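**Thread: what we got from varying the lighting during robot data collection**

May 25, 2025

1/ We finished the lighting study last week and I've had a few requests for the result, so I'm putting it in a thread. The full write-up will go on the Birkeck group page when Mafalda Vieira and I are done arguing over the figures.

2/ The question was narrow. If you train a manipulation policy on demonstrations, do you get more from changing the lights while you collect, or from recoloring the images afterward in software? Recoloring is nearly free. Changing the lights costs people's time.

3/ Everybody I know does the software version, me included. You jitter hue, brightness and contrast during training and move on. We had done this since February on the Penry arm and it still fell over when the afternoon sun reached the table.

4/ Setup: one arm, two-finger gripper, wrist camera looking down past the fingers. Tabletop tasks, mostly picking up small packaged things and moving them between containers. Tegwen Llewellyn and Haf Beddoe did the teleoperation.

5/ We collected 500 demonstrations for each of two training sets. Set A was all under the normal ceiling lights. Set B was split evenly over 6 lighting conditions: ceiling lights, window only, a dim lamp, a hard side lamp, a cool tint and a warm red tint.

6/ Same operators, same objects, same tasks in both sets. Set A got heavy color augmentation during training. Set B got light augmentation only. Same network, same number of training steps.

7/ The red condition was the one people objected to. Nest Bellis asked why anyone would want a robot to work under a red lamp. We don't, particularly. It's there because it squeezes the colors together. Reds and oranges wash into the wood, white packaging goes pink, and the policy has to lean on shape and edges.
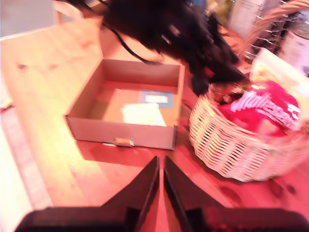

8/ We also left the clutter on the table alone between conditions. Early on I was tidying up before every lighting change, and Haf pointed out that the policy could learn "tidy table = odd light." She was right. After that we changed the light and touched nothing else, then moved objects on a separate schedule.

9/ Those early episodes were thrown out and collected again. That cost us two days.

10/ Testing: 30 trials per policy under each of three lights that neither set had seen. One was a green tint. One was late sun through a half-closed blind. The last was a ceiling fixture with a bad ballast that flickers, which we had been meaning to get fixed anyway.

11/ Result: Set B did better under all three. The gap was small under the green tint, where software recoloring covers most of what changes. It was large under the blind and clear under the flicker.

12/ The blind result is the one I'd pay attention to. A global color shift is easy to fake. Shadows are hard to fake. Under the half-closed blind, the Set A policy kept closing the gripper on the dark stripe next to an object. It had never seen a hard shadow move around independently of the thing casting it.

13/ Box walls were the other trouble spot. A low cardboard wall throws a dark band on the table in front of it, and under side light that band can look like more wall. Set A would stop short of the box and release early. Set B did this too, but much less often.

14/ Under the ordinary ceiling lights, A and B came out even. I had expected B to lose something there, with far fewer normal-light episodes to learn from. If it lost anything, our test was too small to show it.

15/ We then trained a third policy, Set B data with the heavy augmentation from Set A. It helped a little on the green tint and did nothing we could measure on the other two. I'd still leave it on.

16/ Which lights mattered most? We retrained with one condition left out at a time. Dropping the hard side lamp hurt the most by a wide margin. Dropping the red tint hurt the green tint test and not much else. Dropping the dim lamp made no difference we could see.

17/ So if you only have the patience for one extra light, buy a cheap clamp lamp and put it low and off to one side. Move it every few episodes. Ours came from a hardware store and it is the best value item in the lab.

18/ Practical notes. Lock the camera exposure and white balance before you start. We forgot on the first day and auto white balance quietly corrected half of the tint away. Those files looked almost normal, and it took Mafalda an afternoon to work out why.

19/ Log the lighting condition with each episode when you record it. We wrote it on paper for the first batch and then had to match the sheet to the files by timestamp. Grudico, the logging tool we use, has a free text field for this and I should have read the manual.

20/ Switch lights within a session. If you do one condition per day you also get that day's operator mood, object placement and camera bump baked in with it.

21/ Limits: one arm, one camera position, one room, one kind of task. No transparent or shiny objects. Beca Price at Arkik is going to repeat the side lamp part on a different arm with an overhead camera, and I would wait for that before changing a big collection plan.

22/ Episodes, lighting labels and training configs will be released together with the write-up. The episodes with the white balance mistake go in a separate folder, marked as such, for anyone who wants them.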